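A few posts on torque figures, as I've had the same argument at work three times since February. 1/16

The number on a torque wrench is the resistance to turning. What you want from a bolt is clamp force, the tension that holds two parts together. The two are related, but loosely. 2/16

Most of the effort goes into friction. As a rule of thumb, half is lost under the head and a good share of the rest in the threads. Only a tenth or so ends up stretching the bolt. 3/16

So a small change in friction makes a large change in clamp force at the same wrench setting. A drop of oil on a thread specified dry can take a bolt well past where the designer meant it to be. 4/16

Our maintenance sheets at Gruralgate gave a torque for every fastener and said nothing about lubrication. Sheet 3625 was the worst. It covered the guards, the motor feet and the bearing caps with a single column of figures. 5/16

We rewrote it. Each line now has thread size, strength grade, condition (dry, oiled or paste) and torque. Sheet 3707 replaces it. If you still have 3625 in a folder, bin it. 6/16

Washers matter too. A hardened washer gives a repeatable surface under the head. A soft one digs in, friction climbs, and the wrench clicks early. 7/16

Reused locknuts: the nylon insert adds its own resistance, called prevailing torque. Measure it while running the nut down, before it seats, and add it to the target. It falls each time the nut is reused, so last year's figure is no good. 8/16

Aluminium needs its own column. The bolt will usually survive and the thread in the casting won't. Check the depth of engagement before blaming the wrench. 9/16
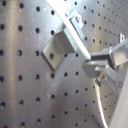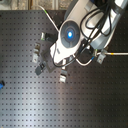 Tapped holes in a regular grid, M6 or otherwise, get the same treatment: look up the plate maker's limit for the thread, then the bolt's, and use the lower. 10/16

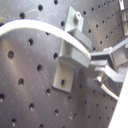
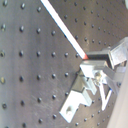
On wrenches. We ran the Erkano and the Paisan against the same bench tester. Both were within tolerance in the middle of the range. Both drifted in the bottom fifth, the Paisan high and the Erkano low. Pick a wrench whose range puts your target near the middle. 11/16

Wind the spring back to the lowest marked setting before storing it – lowest marked, not below. Leaving one at 89 Nm over a long shutdown is a good way to fail its next calibration. 12/16

Pull smoothly and stop at the first click. A second click "to be sure" adds torque. I have watched people do three. 13/16

Sequence: snug everything first, then go round in a cross pattern in two or three stages. Tightening one bolt relaxes its neighbours, particularly with a gasket in the joint. A last pass at full torque picks up most of that. 14/16

Several people have asked about the Vakenex paste. It works, and the scatter in our readings was smaller than with plain oil. It also lowers friction a fair amount, so the dry figures do not apply. Use the paste column on 3707. 15/16

If the clamp force really matters, stop relying on torque. Use turn-of-nut, or measure the stretch where you can reach both ends of the bolt. I'll do a separate thread on stretch once I've tidied up the spreadsheet. 16/16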